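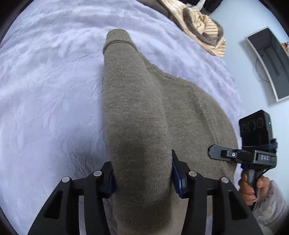
Taupe knit with long sleeve and matching cuff, on lavender blanket

PRUNIVNESS NEIGHBORHOOD CLOTHING EXCHANGE
Minutes of the spring general meeting

Date: 2018-03-26
Place: Upstairs room, Polura Hall
In the chair: Anikó Antal
Minutes: Dénes Bárány
Also present: Tibor Pálfi, Hauke Ruppert, and members as signed on the attendance sheet
Apologies: Andor Fodor (written report received, see item 4)

The meeting opened at 7:05 p.m.

1. Agenda and previous minutes

The agenda was accepted with one addition from Hauke Ruppert, the parking situation on Dantas Street, taken under item 9.

The minutes of the November meeting were read. Tibor Pálfi asked for a correction to item 5, where the shelving was recorded as bought. It was lent by the hall and has to go back if they ask for it. With that change the minutes were approved.

2. Matters arising

Key to the side door. A second key has been cut and is with Tibor. The first is still with Anikó. The hall office wants both names on its list. Dénes to send them.

Lost umbrella and child's backpack from the fall exchange. The backpack was collected. The umbrella is still in the coat closet and will go out with the accessories if not claimed before the next exchange.

Light over the sorting tables. The hall replaced the tube in January. It started flickering again two weeks later. Anikó has reported it a second time and has had no answer.

3. Report on the winter exchange

Anikó reported. There were 114 households signed in over the two days, compared with 136 at the fall exchange. She put the drop down to the ice on Saturday morning, when the bus was not running up the hill until after eleven. Sunday was busy from opening until close.

Children's coats and snow pants were gone by noon on the first day. Adult shirts were left over in large numbers, as they have been each time. Hauke said that men's dress shirts should be refused at the door for one round. Several members were against this. One said she had found two good ones for her son's interviews and would not have found them anywhere else for free. It was agreed to keep accepting them but limit them to one rack, with the rest going straight to the outgoing pile.

The token system was discussed again. At the winter exchange people got one token per item brought, up to 12. Some visitors came with nothing and were given five tokens at the desk, as agreed last year. A member asked whether this had been explained to everyone working the desk, as her neighbor had been sent away on Saturday and only came back when a friend told her she could. Anikó said this should not have happened and she would speak to the people on that shift. The five tokens will be printed on the desk sheet.

4. Money

Andor Fodor's report was read out by Dénes.

The opening balance for the year was carried over without change from the November statement. Hall rent for the winter exchange has been paid. The donation box took in less than in the fall. The grant from the district office, 600, came through in February and may only be spent on equipment and printing, with receipts handed in by the end of the year.

Andor proposed using part of the grant for two folding rails with wheels and the rest for hangers and signs. He has a quote from Tradetti for the rails and will get a second one to compare. Tibor asked whether the rails fit through the storage room door when assembled. No one present knew the width of the door. Tibor will measure it before anything is ordered.

The report was accepted. Members asked that the next one be copied and put on the chairs.

5. Knitwear

This item was held over from last time. Hauke Ruppert spoke to it.

Sweaters and other knits have been going on hangers with everything else. By the second day the shoulders are stretched and the heavier ones have slid to the floor. He suggested folding all knits and laying them on tables, sorted by size only and not by color. He also wants a person at the intake desk to check cuffs, elbows, and underarms before a knit is accepted, since those are the places where wear and moth holes turn up first.

There was a long discussion. The main points:

Tables take more space than rails. If knits go flat, the shoe table has to move into the hallway. The hall allows use of the hallway as long as the fire door is clear.

Folded stacks get pulled apart. A member who worked at the tables in the fall said she refolded the same pile all afternoon. She would do it again if there were two people.

Moths. Last spring one bag of wool was taken in with moths and three other bags had to be thrown out. Hauke would like all wool kept in closed bags until the morning of the exchange. A member asked how the desk is supposed to tell wool from acrylic when the label has been cut out. Hauke said to bag it anyway if in doubt.

Mending. Small holes and loose seams can be fixed. Anikó offered to hold a mending evening at her home the week before the exchange, for up to eight people. Bring your own needles and scissors. Yarn scraps in gray, brown, and navy would be welcome, as most of what comes in is one of those.

Agreed: knits will be folded and laid flat at the next exchange, as a trial. Two people per shift at the knit tables. Wool in closed bags until opening. Vote: all in favor except one, one abstaining.

6. Storage room

Tibor reported that the storage room is damp along the outside wall. Two cardboard boxes of linens had gone soft at the bottom. He has moved everything on that side up onto the borrowed shelving and thrown out the boxes. The linens were washed and are fine, apart from one tablecloth.

He asked members to stop leaving bags outside the storage room between exchanges. There were seven bags there in February, one of them wet through. The notice on the door says the dates on which things can be dropped off, but it is in small type and behind the coat rack. A larger notice will be made.

Plastic bins with lids were suggested in place of cardboard. Andor to be asked whether bins count as equipment under the grant.

7. Leftovers

After the winter exchange the leftovers went to the shelter on the east side and to the textile bank behind Polura Hall. The shelter has now said it cannot take adult summer clothing at all and will take only coats, socks, blankets, and new underwear. The textile bank was emptied late and bags were standing next to it for four days. The hall has complained.

Dénes will telephone the company on the side of the textile bank and ask for a pickup on the Monday after the exchange. If they will not commit to it, leftovers must be taken away by car the same evening. Hauke has a trailer and can do one trip.

A member asked if leftover cotton could be cut up for rags. The repair garage on Dantas Street has taken some before. She will ask them how much they want and whether buttons have to come off.

8. Spring exchange

It was agreed to hold it in the last weekend of April, subject to the hall. Opening times as before, 10 to 4 on both days, with drop-off on the Friday evening only, 5 to 8. No drop-off on the Sunday, because there is no time to sort it.

Shifts. The sheet was passed around. The Saturday morning sorting shift and the Sunday clear-up are short. People who signed up for the desk in winter are asked to try a sorting shift this time.

Posters. Same design as before with new dates. Anikó will bring copies to the library, the school, and the bakery. Tibor will do the bus stops. The line about tokens is to be reworded so it is clear that people can come without bringing anything.

Changing corner. The curtain was too short and there was only one mirror. A member has a full-length mirror she can lend. The curtain rail will be lowered.

Coffee. Hall kitchen can be used, but the urn is broken. Hauke will ask his sister for hers.

9. Other business

Parking. Hauke reported that residents on Dantas Street had cars across their driveways during the winter exchange. He spoke with two of them and said we would put out cones. The hall has four. The poster will ask people to use the lot behind the pool.

Heating. A member said the upstairs room was too cold for a meeting of this length. Noted.

Books. A request was made to add a book table. Anikó was not in favor, given the space needed for the knit tables. Put off until after the spring exchange.

10. Actions

Dénes: names of key holders to the hall office; call about the textile bank pickup; book the hall.
Tibor: measure the storage room door; new notice; posters at bus stops.
Anikó: desk sheet with five-token rule; mending evening; posters; chase the light.
Hauke: coffee urn; cones; trailer; list of what to check on knits, one page, for the intake desk.
Andor: second quote for the rails; check whether bins are covered by the grant.

Next meeting: two weeks after the spring exchange, same room, date to be sent out by Dénes once the hall confirms.

The meeting closed at 9:20 p.m.

Dénes Bárány
Corrections to me before the next meeting, please.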